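Friction: Why Some Things Slide and Others Stay Put
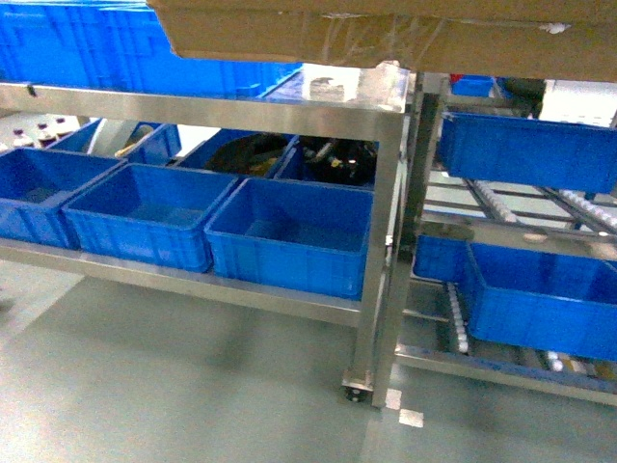
Page last changed: September 6, 2025

Friction is a force that acts between two surfaces that touch. It pushes against sliding. If you shove a book across a table, friction slows the book until it stops. Without friction the book would keep going until it hit something.

Where friction comes from
No surface is perfectly smooth. Under a strong microscope, even polished steel has bumps and dips. When two surfaces are pressed together, the high spots touch and stick to each other a little. To slide one surface over the other, you have to break those tiny contacts again and again.

Two kinds to know
Static friction holds an object that is not moving. Sliding friction acts once it moves. Static friction is usually the stronger of the two – this is why a heavy box is hard to start and easier to keep going.

Weight matters
The harder two surfaces press together, the greater the friction. On a level floor, a crate that weighs 2 times as much needs 2 times the push to slide it. The size of the bottom makes very little difference for most hard materials.

Slopes
On a slope, part of an object's weight pulls it downhill. If that pull is less than the static friction, the object stays where it is. Tilt the slope more and at some angle the object slips. Sloped racks are often fitted with rollers, so that a crate can roll down a gentle slope where it would not slide.

Rolling
A wheel or roller does not scrape along a surface. It touches at one place, lifts off, and touches at the next. A box that needs a push of 700 newtons to slide may need far less on rollers. A newton is a unit of force. A small apple weighs almost 1 newton.

Try it
You need a tray, an eraser, a coin and a round pencil. Put all three at one end of the tray, with the pencil lying across it. Raise that end slowly. Write down which one moves first and how high the end was. Repeat with a sheet of paper taped to the tray.

Words to learn
Force – a push or a pull.
Surface – the outside of an object.
Newton – the unit used to measure force.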